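Shop notebook, Tulora bench room
Aug 10, 2019

Waterstones, flattening, and the plane irons

Spent most of the day on sharpening. The stones have been drifting since May and I kept putting it off. Writing it all down while my hands are still gray, partly for me and partly for Damian, who takes over the irons when I'm in Dulby.

Where we started

Two stones in regular use, the 2,000 and the 4,000, both the Datitia ones we bought together. The 4,000 was the worse of the two. With a straightedge across the middle I could see light under it the long way, and a bit of a twist at the far end. The 2,000 was dished in the center but even from side to side. Neither had been flattened since Seraina did them before the cabinet job.

The irons showed it. The jointer iron had a belly I didn't put there on purpose, and the back of the smoother iron had a polished band behind the edge that faded out toward one corner. I had been blaming the iron for that corner. It was the stone.

Flattening

Used wet-and-dry paper stuck to the float glass. Pencil grid on the stone, rub until the grid is gone, draw it again, rub again. The first grid always comes off quickly at the ends and hangs on in the middle. I stop when a fresh grid disappears all over within a few strokes.

Notes on this:

Wet the glass before laying the paper and press the water out from the center. Any bubble under the paper turns up later as a hollow in the stone.

Turn the stone end for end every so often. I lean harder on the near end and always have.

Rinse the slurry off both surfaces before it gets thick. Once it is like paint the paper stops cutting and the stone just slides.

Ease the long edges of the stone with a light bevel when done. I forgot this on the 2,000 and a flake came off the arris the first time I put an iron on it. No harm, but the flake went across the face and left a line.

The 2,000 used up 2 sheets and the 4,000 used up 4. I had expected it the other way around, but the 4,000 had further to go and the fine stone loads the paper faster.

Seraina's view is that we should be flattening after every session, a few strokes each, and never let it get this far. She is right and I have now written it down. The paper and the glass can live next to the sink so there is less of an excuse. 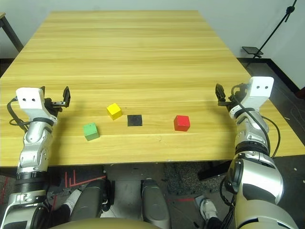
Can the 4,000 be left soaking in the tub with the 2,000?
Keep it out of the tub. The 2,000 is porous and needs to sit under water until the bubbles stop, and it doesn't mind staying there for the week. The 4,000 only wants water splashed on top while you work, and it softens and can crack if it's left in.

Damian asked me that last month and I gave him a vague answer, so there it is in writing. I have also put a strip of tape on the shelf where the 4,000 goes. It should dry slowly on its edge, away from the heater and out of the window sun.

Irons done today

Jointer. Ground the belly out on the hand grinder first, very lightly, keeping a finger behind the edge for heat. Then the 2,000 until I could feel a burr the full width, then the 4,000. The back took longer than the bevel. It was never properly flat, and I think all of us assumed somebody else had done it. Good now for the first inch or so behind the edge, and that is all the plane needs.

Smoother. No grinding. Back on the 4,000 until the polish reached the bad corner, then the bevel on both stones. Slight camber, made by pressing on one corner for a few strokes and then the other. I tried it on the maple offcut and got a shaving I could read through, with no tracks at the sides. The same board tore out badly yesterday near the knot. Still some tearing there today, but shallow enough to scrape.

Block plane. Quick touch-up only. The bevel on this one has crept steeper over time through people lifting their wrists at the end of the stroke. I left it alone. It works on end grain as it is, and bringing it back means grinding off a lot of steel for very little. Next time it gets a nick we can reset it.

Spokeshave. Too short for the guide, as ever. Damian made a holder for it last winter out of a beech offcut with a saw kerf in it and a wing nut. I found it in the wrong drawer. It holds well but sits a little skewed, so check the edge with the small square before committing to the fine stone.

Guide or freehand

We go back and forth on this. Seraina does everything freehand and her edges are better than mine. I use the guide on the wide irons and go freehand on chisels. Damian uses the guide for all of it and is the most consistent of the three of us, even if he is slower.

My current position is that the guide is worth it whenever somebody else will be sharpening the same iron later. If we all set the same projection, each of us touches the existing bevel and there's nothing to grind back. Freehand bevels are personal. Mine comes out slightly rounded, and the next person with the guide spends the first part of the session working out what I did.

I screwed a new stop block to the setting board so the projection is the same every time. The old one had worn on the corner. If you use the setting board, push the iron up against the block firmly and tighten the guide with the screwdriver, a little past finger tight. Mine slipped once on the jointer iron before I did that, and I had to go back a stone.

Oil

Wiped everything down with the Kanaan oil after drying. Very thin coat, backs too. We had rust specks on the smoother iron in the humid spell and I don't want that again. The rag is in the tin with the lid on. Please keep the lid on.

Dry the guide as well. The axle on the wheel had gone stiff, with a ring of brown around it. Freed it with a drop of oil and worked it back and forth until it ran, but the wheel has a flat spot now that I can feel on the glass. It may be time for another one. Will ask at the counter in Dulby what they have.

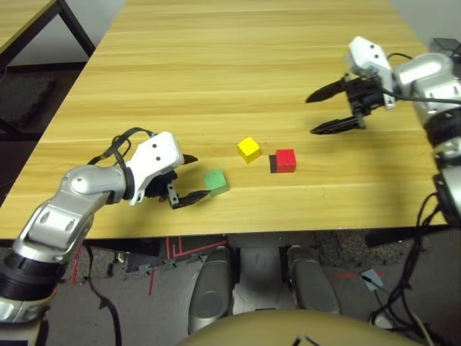
Still to do

Chisels, the whole rack. The wide ones first, as they get used for paring and everyone complains about them.

The scraper burnisher has a groove worn in it. Polish it out on the 4,000 or turn it around in the handle. Seraina thinks the other end is fine.

Try the strop again with fresh compound. The leather has gone hard and shiny and I suspect it's rounding edges over. Compare one chisel off the stone and one off the strop on pine end grain, same board, and write down which leaves the cleaner surface. Pine crushes easily, so any difference should show.

More paper for the glass. We are nearly out of the coarse.

Mark the sides of both stones with the date they were flattened, in pencil, above the water line. Fankhauser's idea, and a good one as long as we keep it up.

Question for Seraina: do you want the old oilstone kept? It is hollow enough to hold soup but the coarse side would still do for the gouges. If you don't answer I'll put it on the high shelf with the drawknives.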